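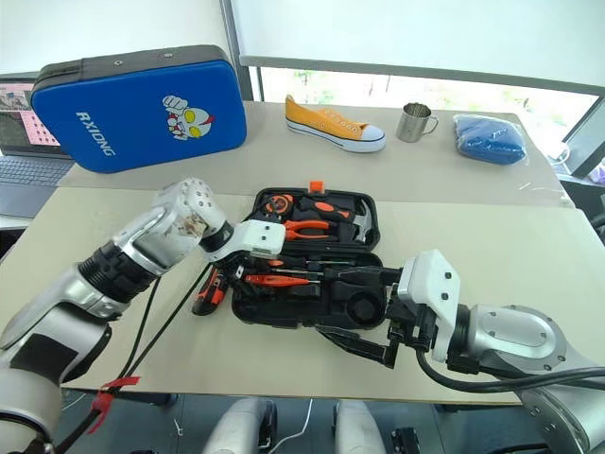

Both arms over the tool case, left gripper in among the tools, right one alongside. Red and black screwdriver still out on the table.

Notebook, Dallthorpe shop, November 2023

OK, catching up on two evenings' worth of notes because I wrote most of them on the back of a parts bag and I'd like to throw the bag away.

The job is still the tool case. Pick a tool up off the table, put it in its own slot, don't wreck anything. We picked it because the slots are molded and they don't forgive you. If you set a block down on a table and you're off by a bit, who cares, it's on the table. If you set pliers down in a pliers-shaped hole and you're off by a bit, you get pliers sitting on top of a case looking stupid. I love this task and I also kind of hate it!

Left arm first. The wrist has been making that dry ticking noise again when it rolls past the halfway mark. I took the gripper off, cleaned the mating face, put it back, and the tick was gone for an hour and then came back. So it probably isn't the face. Viktória thinks it's the cable tugging on the connector as the wrist comes around, and after watching it with my ear practically on the arm I think she's right. I gave the cable more slack at the elbow and re-tied it. Quieter, but I'm not calling it fixed. If you hear it, write down the pose.

Also, please leave the red tag on the left arm's cable where it is. It marks the point where the slack should start. I moved it once while re-tying and then spent forever trying to remember where it had been.

Right arm is fine mechanically. Its problem is that it comes in too low. The fingers want to travel along the front edge of the case, and if the case has crept toward the front of the table even a little, they catch the lip and shove the whole thing. Then every slot position I saved is wrong, and I don't notice until the left arm goes after the hammer and closes on plastic. Fix for now is masking tape corners on the table for the case. Better fix is to have the approach start higher and come down late. I wrote that into Nanis last night (for anybody new, Nanis is just our motion script, it's named after nothing) and the clearance is now 70 mm above the rim before it starts down. Slower, but I'd rather wait.

Tool by tool, as of now:

Hammer – good. Big handle, easy to see against the black, fingers close around it squarely. The head is heavy so it wants to rotate in the grip if you grab too far back. Grab closer to the head.

Tape measure – fine going in, annoying coming out. It's wide for our fingers. I have it opening all the way and going straight down. Any tilt and one finger lands on top of it.

Pliers – the worst. They open up when you lift by one handle, and then they don't fit the slot anymore. Tried lifting by both handles together, which works if they were closed to begin with. I put a rubber band on the handles for testing and I know that's cheating.

Orange screwdriver – good, boring, no notes.

The skinny black-handled one – okay. The shaft is thin enough that the fingers have to close nearly all the way, and the force reading is down in the noise. I can't tell from the numbers if it's holding the thing or holding air. Want to try softer pads on the tips. Song has a strip of silicone in the drawer under the drill press that might do.

Red and black screwdriver – doesn't belong to the case at all. We use it as the distractor, and the arm is supposed to leave it alone. Last night it picked it up and tried to file it in the orange one's slot, which was pretty funny the first time. Color threshold was way too loose on the red side. Tightened it, and then it lost the orange handles when the sun came through the window. So now I'm chasing the light.

About the light: that window is the biggest variable we have and we keep pretending it isn't. With the blind partway down it's bright low and dim high, and it changes all afternoon. I want to do one full run with the blind all the way down and just the shop lights on, log it, and compare. If that's clearly better we'll leave it down and live like moles.

Run numbers, before I lose them. Log is up to 554 cycles total since we started keeping count, with both arms. The last long stretch I stopped 4 times by hand, and 2 of those were the case shoving thing, so the tape corners and the higher approach ought to take care of those. Ought to. The other stops were me being jumpy when the pliers swung.

Flasen order for the finger blanks came in. They sent the black ones again, which is fine by me, though I'd still like one pair in a light color so I can see them against the case. Black fingers in a black case is hard on my eyes even standing right next to it.

Side question that came up: do we want the two arms sharing work or just taking turns? Right now the right arm mostly waits by the case while the left does the picking. I'd like it to hold the case steady with a light push, which would get rid of the tape. Viktória says wait till the left wrist is sorted, and she's got a point – if the wrist is off, we'd be blaming the wrong arm. So, January at the earliest for that.

To do, whoever gets there first:
Blind down run, logged.
Silicone on the left fingertips, then redo the skinny tool.
Pliers without the rubber band.
Listen for the tick and note the pose.
Re-save slot positions after the tape corners go down, all of them, even the ones that look right.

Laptop was getting slow by the end of the night with the camera preview open. I restarted it and it was better. If it does it again I'm going to look at how much the logger is holding in memory, I have a feeling it never lets go of old images.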